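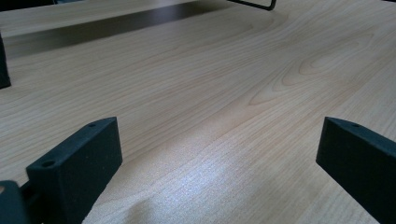 Wandau Touring Map of Kullelach, with Place-Name Booklet

If you have ever tried to find your way around Kullelach with the free leaflet they give out on the ferry, you will know why we wanted to make a proper map of it. The leaflet is a cheerful thing, but it stops at the coast road and leaves the whole of the upland as a green smudge with a sheep on it. Ours goes all the way in, and out again on the far side, with the tracks and the peat roads and the little chapels that look, from the bus, as if there were no way of reaching them.

It comes as a folded sheet, printed on both sides, in a card sleeve with the booklet tucked behind it. The north of the country is on one side and the south on the other, and we have let them overlap generously in the middle, so if you are staying in Giltow (as most people do on a first visit) you will find yourself comfortably on both and won't need to keep turning the thing over in the wind. The sheet folds into 8 panels, tall and narrow, and goes into a coat pocket or the door of a car.

The place names were the part we enjoyed most, and the part that took longest! There are more than 3000 of them on the map. Kullelach spellings were never really settled, and the same bay can be written one way on the road sign, another on the harbour wall and a third on the bus timetable. We have used the form that people living nearby use themselves, and where an older spelling is still on the signs we have put it underneath in smaller italic letters. The booklet then lists them all alphabetically with a grid reference, and gives a meaning where there is one to give. A good many have no agreed meaning, and we have left those blank.

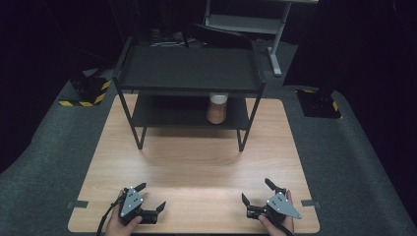 Besides the index, the booklet has nine short chapters on the country itself: the weather (wetter in the west, and windier everywhere than you would think), the ferries, the old parish boundaries, the market at Giltow on a Tuesday, what is open in winter, and so on. They are meant to be read on the crossing, with a cup of tea. The chapter on tides is worth a second look if you plan to walk out to any of the causeway islands, and the crossing places are marked on the map with a small blue diamond.

Contours are drawn in brown, and hill shading is kept quite light so that the names stay readable. Footpaths are green, and the dashed ones are ones we found hard to follow on the ground. We have marked campsites, petrol, drinking water, post offices and the better viewpoints, though you will probably disagree with us about the last of these, and we do like to hear about it.

The paper is the Mwakalinga all-weather stock we use for the rest of our touring range. It takes pencil well, and ballpoint once it has had a moment to dry, which is handy if you are the sort of person who draws your route on as you go. It will put up with drizzle and being folded the wrong way. Please don't leave it on a hot dashboard all summer, though, as the darker greens do fade.

What you get

Folded map, printed both sides, 8 panels
Place-name booklet with full index and 9 chapters
Card sleeve

A flat version for the wall is available as well, with north and south joined on a single sheet and the overlap taken out. It is sent rolled in a tube and doesn't include the booklet, but you can add one at the checkout. Orders usually go out within 4 working days, a little longer in August when we close for part of the month.

Reader comments

hillybilly_west
Used this for a fortnight, mostly on foot, and it was a pleasure. The dashed paths are indeed hard to follow. One of them I would call a stream.

Giltow Regular
Very glad to see the old spellings kept in. My grandmother's village has been missing off every map I have bought and it's on this one, in italics.

mapdrawer
Is the booklet sold separately? I have worn the cover off mine but the map is still fine.

Wandau Shop
Yes, you can order it by itself, it's under Booklets and Indexes.

teaandferries
Lovely thing to have. I do wish the bus stops were marked, and I think the viewpoint above the harbour is overrated!

Related items

Wandau Coastal Walks of Kullelach
Giltow Town Plan and Harbour Guide
Kullelach Wall Map, rolled
Clear map case with neck cord
Booklets and Indexes: all titles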